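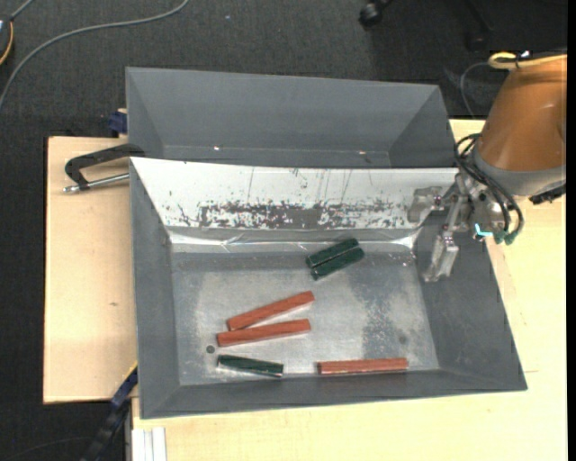 Sticks, blocks and a scuffed bin. Photo: Nadine Semaan

Stop buying grippers off the spec sheet. Just stop. I've spent most of February swapping fingers on and off one arm and the number everybody quotes, grip force, told me next to nothing.

The Tosus won on paper. The Jenon is cheaper and slower and I'd take it tommorow. Why? Walls. A block in the open is easy, any gripper gets it. Now look at the stick lying up against the near wall. Or two green blocks with a sliver of a gap between them. Fat fingers don't fit. Doesn't matter how hard they squeeze.

Samira Moussa disagrees — she says fix the camera first, and that a better view beats a better finger. Fair, partly. Shiny strip at the foot of the far wall, glare near its ends, I get it. But we tried 3 camera setups and the wall picks still failed, 12 in one morning.

So, vendors: publish finger width. Publish how close to a wall you can pick. Put it on page 2 next to the payload, not in some appendix. And buyers, bring your own ugly bin to the demo. If they wont let you use it, leave.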